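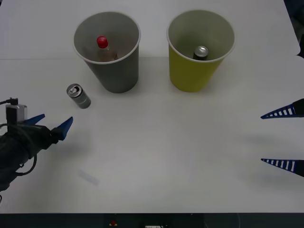
A two-arm station at Skernow during a cup-and-can session. Photo: Skernow

Skernow opens its can-sorting recordings to outside labs

Skernow is releasing the first batch of its tabletop sorting recordings this October, and I get to be the one to tell you about it! I'm Marjorie Ashworth, I run the recording floor, and I've been bugging everyone here to let me write this announcement myself, so please forgive me if it reads more like a letter.

The batch is called Butska. It holds 700 recordings of people steering a pair of robot arms by hand to pick up drinks containers and stand them in plastic cups. Every recording comes with the camera video, the joint positions of both arms and a one-line instruction in plain English ("put the silver can in the gray cup," that kind of thing). A learning system trains on all of it together and tries to work out how to do the job without a person at the controls.

We picked cans and bottles because they're a pain. A shiny can looks different every time you turn it, and one lying on its side asks for a completely different approach from one that's upright. Our operators get to start from all kinds of messy layouts — some containers already in cups, some lying on the table at whatever angle they landed — and I love watching how differently two people will go after the same can.

We kept the fumbles, too. Of the 700 recordings, 72 include a dropped or missed grasp followed by a second try, and those are marked so labs can pull them out or train on them alone. Chaminda Mridha, who leads our learning group, argued for that from the start.

"If a system only ever sees clean grasps, it has no idea what to do after a bad one," said Mridha. "I asked Marjorie's team to stop throwing the bad ones away, and then I asked again, and I think by the third time they were hiding from me in the break room."

(We were getting coffee, Chaminda.)

The recordings were made by 6 operators on matching two-arm stations. Van den Broek checked the written instructions against the video and sent back 305 of them for rewording, mostly places where we'd written "the can" with more than one can on the table. That stung a little, but the batch is much better for it, and the corrected wording is what ships.

Butska is free for teaching and research. Companies can ask us for a commercial license, and we're happy to talk through what that involves. Requests go through the data page on the Skernow website, and you'll need to tell us in a sentence or two what you plan to train.

Next up is Skondwood, a second batch with the same two arms but with handovers, where one gripper passes a container to the other. We've started recording already and I'll write again when there's something to share. If you'd like to visit the floor before then, mornings after 10 are best, and press visitors are welcome to have a go at the controls.

Press contact: Marjorie Ashworth, Recording Floor, Skernow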